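What Is a Psalm?
A page for kids, from the Bernthorpe Sunday Club

OK so. You've probably heard a psalm even if you didn't know it. A psalm (say it "sahm", the P is silent, so is the L mostly) is a song or a prayer. Old ones. Really old.

The Book of Psalms is in the Bible, close to the middle. Open a big Bible halfway and you might land right in it. Try it!

Who wrote them? Lots of people. Many have King David's name at the top, the same David who fought Goliath. Others have different names, and plenty have no name at all.

Are they all happy? Nope. Some are super happy, clap your hands, shout, bang the cymbals. Some are sad. Some are mad! One asks God "How long?" 4 times in just two verses. (Psalm 13. Go look.) So people were allowed to pray grumpy. Still are.

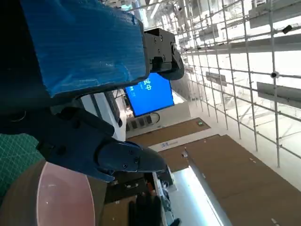 Page last changed: 8th September

Do they rhyme? Not really. In Hebrew, the language they were first writen in, the poets liked to say a thing, then say it again a bit differently. Like this:

The sky is big.
The heavens go on and on.

See? Same idea, two ways. Sort of a rhyme, with ideas and not sounds.

Ah-rin Kwon's group wrote there own psalms in July. Almost 20 of them, about thunder, grandmas, a lost tooth, all sorts. Han-gyeol Bang wrote a mad one about moving house and it was great.

Want to try? Grab paper.

Pick a feeling. Any feeling.
Write one line telling God about it.
Now say it again with different words.
Keep going till you're done. Short is fine, Psalm 117 is only two verses!

Read it out loud when you finish. Or sing it. Or keep it under your pillow, thats OK too.

New word: SELAH. It pops up in lots of psalms. Maybe it means stop and rest, maybe it was a note for the musicians. Even the experts aren't sure.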